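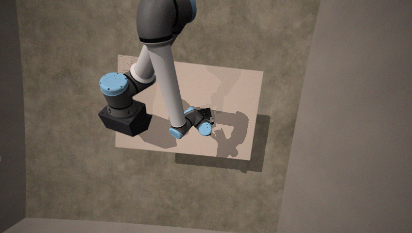

四十ミリの机

エラー番号は2117だった。ロザリオ・ヴィレラはその番号を知らなかったので、マニュアルを開いて調べた。「目標姿勢と現在姿勢が一致しません」と書いてあった。それだけでは、何が起きたのか分からなかった。

ロナンス社の実験室では、腕は机の上で止まっていた。指の先が机の板に深く入り、白い線が一本残っていた。けがをした人はいなかった。ただ、ザワディ・ニャムウェヤの手は、停止ボタンの上でまだ震えていた。

「私は柵の中にいました」とザワディは言った。「部品を置き直すために入ったのです。腕は止まっていると思いました」

「ランプは何色でしたか」

「緑でした。でも、緑がどういう意味か、そのときは考えませんでした」

新井さんが水を持ってきて、ザワディに渡した。新井さんは二十年この仕事をしている人で、事故のあとには必ず水を持ってくる。そして、その日はだれも機械に触ってはいけないと言った。ロザリオは電源を切り、柵の扉に鍵をかけて、鍵を新井さんの机の引き出しに入れた。

夜になって、ロザリオは一人で画面の前に座った。画面の中には、同じ腕と同じ机がある。机は薄い桃色で、床は古い土のような色をしている。窓も時計も人もいない部屋だ。彼女はこの部屋を自分で作ったが、壁の色を選んだ覚えはなかった。

動作を最初から再生した。腕は肩を回し、ひじを曲げ、手首を下ろした。速度を落として、もう一度見た。どこにも当たらなかった。100回くり返しても、同じだった。腕の影が机の上を静かに動いて、同じところに戻った。

「きれいに動くでしょう」

後ろから声がして、ロザリオは椅子から落ちそうになった。アフォンソ・ゴディーニョだった。上着を着たままで、パンの袋を持っていた。

「きれいです。だから困っています」

「机の高さは測りましたか」

「図面のとおりに入れました」

「図面ではなくて、机を」

ロザリオは返事をしなかった。七月に、実験室の机はアントゥネス社の新しいものに換わった。運んできた人たちが受け取りの紙に署名を求め、彼女が署名した。その日のことは覚えている。雨が降っていて、廊下がぬれていた。

二人は新井さんに電話をして、鍵を使う許可をもらった。電源は入れないこと、二人とも必ず柵の外に札をかけること。新井さんは電話の向こうでそれを二回言った。アフォンソが巻尺を机の脚に当て、ロザリオが懐中電灯で照らした。新しい机は、図面の机より40ミリ高かった。

「これで傷の説明はできます」とアフォンソは言った。

「傷だけです。ザワディさんが中にいたときに、どうして動いたのかは、まだ説明できません」

それで、彼女は記録を読んだ。長い記録で、パンは二つともなくなった。午前二時を過ぎたころ、一つの行が目にとまった。扉が開いたという信号は来ていた。腕はちゃんと止まった。しかし、命令の列は消えていなかった。だれかが試験のために、扉の信号が36秒続いたら「確認済み」と見なす、という設定を書いていた。画面の中の部屋には扉がないから、試験のたびに信号を待つのが面倒だったのだ。その設定が、ほかの設定といっしょに本物の機械に入っていた。

書いた人の名前も残っていた。R・ヴィレラ。

ロザリオはその名前を長い間見ていた。アフォンソは隣で袋を小さくたたみ、また開いて、またたたんだ。

「消すこともできる、と今思いましたか」と彼が聞いた。

「思いました」

「私も思いました。だから、今すぐ印刷しましょう」

印刷機は廊下の奥にあり、温まるまでに時間がかかった。紙が出てくる間、ロザリオは報告書の最初の行を考えた。母語で考えて、それから日本語に直した。「設定が残っていました」と書くと、設定が自分で残ったように聞こえる。「私が設定を残しました」。こちらのほうが短くはないが、正しいと思った。

2020年8月7日の朝、会議室にはデイヴィナ・ジャーディン部長と新井さんとザワディがいた。ロザリオは立って報告書を読んだ。途中で助詞を一つ間違えたが、戻らずに最後まで読んだ。

部長は質問を三つした。ほかの機械にも同じ設定が入っているか。だれが扉の試験をするのか。それはいつ終わるのか。ロザリオは一つ目に「まだ調べていません」と答えた。部長は、調べるまで全部止めると言った。ゼマックの納品は遅れることになる。

ザワディは何も聞かなかった。会議が終わってから、廊下でロザリオを待っていた。

「扉の試験のとき、私も呼んでください」

「柵の中には、だれも入れません」

「外でいいです。ランプを見ています。色が変わったら、大きい声で言います」

ロザリオは、お願いしますと言った。それから二人で実験室へ行き、新井さんが引き出しから鍵を出すのを待った。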